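# Budgeting for robotic suturing instruments: a working method

Leopold Plattner, equipment planning, Humthorpe
Revised 5 January 2019

Most purchase cases for a surgical robot are built around the console and the arms. The instruments that go on the arms are entered as a single line, often copied from the supplier's quotation, and that line is usually wrong by the second year. The steps below set out how to build it from the theatre list upwards. They assume that the capital case is already written and that you have read access to the theatre booking system.

## 1. Sort the list by task

Export twelve months of procedures that are planned for the robot. Mark each one as suturing or non-suturing. At Humthorpe the export gave 259 procedures, of which 101 involved suturing. Do not sort by specialty, as two surgeons in the same specialty may close in different ways.

## 2. Count instruments per procedure

For every suturing procedure, ask the lead surgeon which instruments are on the arms during closure, and whether any are changed part way through. Record a needle driver, a grasper and a scissor-type instrument on separate rows, even if the supplier sells them as a set. They wear at different rates and are replaced separately.

Sit in on at least one session before fixing these numbers. Preference cards list what is opened, and the budget needs what is used.
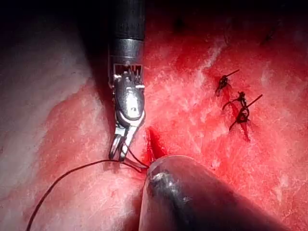 *Fig. 1. Suturing with two instruments at the site. The upper one holds the thread in its jaws; three tied knots are to the right.*

The wrist is the part to budget for. Fine cables run over small pulleys inside the housing, and suturing puts more bending cycles through them than simple holding does. Ask for the cable inspection procedure in writing, and ask who is allowed to carry it out.

## 3. Apply the use limit

Our quotation from Nasero gave a limit of 20 uses per instrument. The working formula is:

`instruments per year = (procedures × instruments of that type) ÷ use limit`

Round up for each type before adding the types together. With 101 procedures and one needle driver in each, the result is 5.05, so enter six. Rounding at the end hides the shortfall.

Then add:

- one spare of each type per theatre
- instruments out of use for reprocessing at any one time
- a separate row for training use, charged to the training budget

## 4. Check reprocessing capacity

Ask sterile services for the full turnaround, from leaving theatre to returning to the shelf. Ciarán Dunne at Clarkby found that his washer racks did not take the longer shafts, and the replacement racks had not been costed. Get the rack part numbers at quotation stage.

## 5. Compare quotations on the same basis

Nasero priced per instrument and Caruso priced per procedure. Convert both to an annual figure using the same procedure count, then repeat with the count raised to 274, our planned volume for year two. Hold the suturing share constant unless the surgeons expect it to change.

Review the figures each July, using the use counts logged by the system.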